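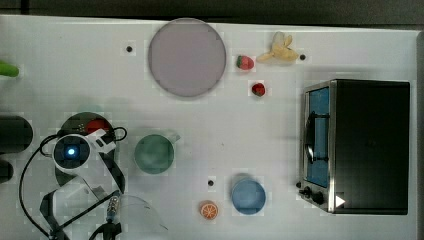

Play food on the white table, with the plate and toaster oven

Where do you all keep the toy food? Ours ends up all over the table – strawberries by the plate, banana near the oven, mugs wherever. Any ideas that a child will stick to?
Herrera

We use two shallow tubs, one for food and one for dishes. Mine tips it all in happily before tea, most days anyway!
Jivthorpe

Put the fruit on the big plate and leave it there. Job done.
Rodow

Bin bag in the loft till April, worked for us lol
Diker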